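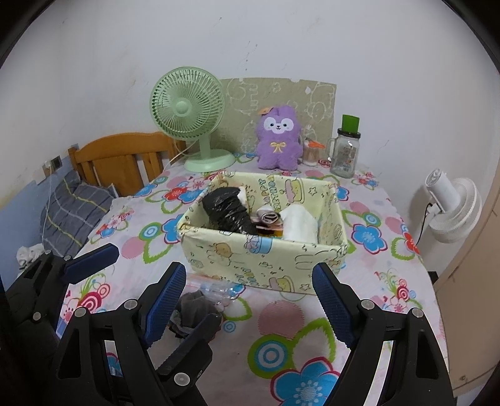
Hi, I'm Lizelle Nkuna, and I run Peka, a home organizing business that started in my sister's pantry and kind of never left the family. She asked me to come over and "just look at" her shelves one January, I stayed until dinner, and by the end of the week her neighbor had my number. I was still working full time in a dental office then!

These days there are three of us. Ilham Kabbaj does most of the kitchens and anything with a lot of paperwork in it (she used to do payroll and she likes it, don't ask me why). Shinji Ogura joined us for garages and sheds, and he's the one to talk to if you've got tools, bikes or a Christmas tree you can't get back in its carton.

People worry a lot before we come. They clean up first, or they apologize at the door. Please don't! I have a closet at home I won't open in front of guests. We've worked in more than 70 homes now and I still like the messy ones best, because you can see how people really live and where things want to go.

A first visit is 30 minutes and it's free. We walk through with you, ask what drives you nuts, and look at what you already own before anybody talks about buying containers. Most families have plenty. I'd sooner use an old shoebox that fits the drawer than a fancy set that doesn't, and I'm a big fan of cheerful fabric boxes for the everyday stuff, especially in homes with kids.

Most jobs take one or two days. We work from 8 in the morning until mid-afternoon, with a stop for lunch, and you're welcome to join in or go hide with a book. We don't throw out anything without your okay, and we'll drop donations off on our way home.

Want to talk? Call or send a note through the contact page. I answer most evenings once the dishes are done.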